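Cleaning Up Leite Creek: My Semester With Fladeo

12 shares | 3 comments

So my project was about what happens to a creek after the big cleanup money is gone and everybody assumes it's fine. Fladeo is our school's watershed program, and Leite Creek is the muddy little thing that runs behind the old Stustex dye works and into Hetov Lake. The contaminated muck got dug out years ago. What I wanted to know was whether the plants on the banks were holding, and whether the water was any clearer than it used to be.

My stretch was 3865 feet long, which sounds short until you walk it in waders in July! I split it up at the footbridge because the two sides are so different (upstream is shady and full of roots, downstream is basically a ditch with ambitions). My adviser, Bleddyn Gittins, told me to pick one method and stick with it, so I went with a clarity tube and a notebook and left the fancy probes to the seniors.
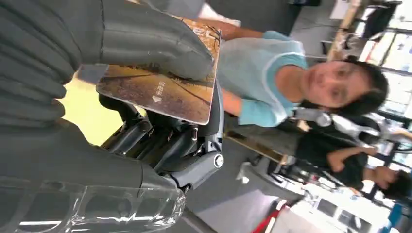
I ended up with 206 clarity readings, and I'm pretty proud of that. The upstream ones were boring in a good way. Downstream was all over the place, mostly after rain, and I'm fairly sure the parking lot drain by the dye works is the culprit, but I didn't get enough storm days to prove it. Bleddyn made me write "not shown" next to that in my draft, which, fair enough.

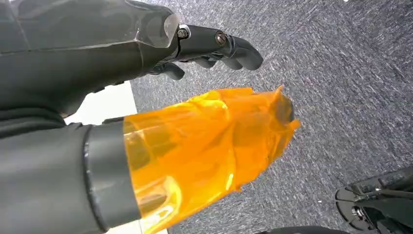

Planting was the other half of the project. We had 600 sedge plugs from the Hetov nursery, and I got more than half of them into the worst part of the bank before my knees gave up. I also sketched a planting pole so the next group won't have to crouch. My first version was one stiff stick and it kept hitting roots. The new drawing borrows from that dark gray finger, rounded links that bend down a bit at the tip, with round screws set along the side. I haven't built it yet, and I'd want something rust-proof for the screws.

If I did this again I'd start in spring and get readings before the leaves come in. I'd also put a rain gauge right at the drain, since the nearest one is across the lake. My notebook and the bank map are in the Fladeo cabinet, second shelf, and please put the map back in the plastic sleeve!

Contact Fladeo | Back to top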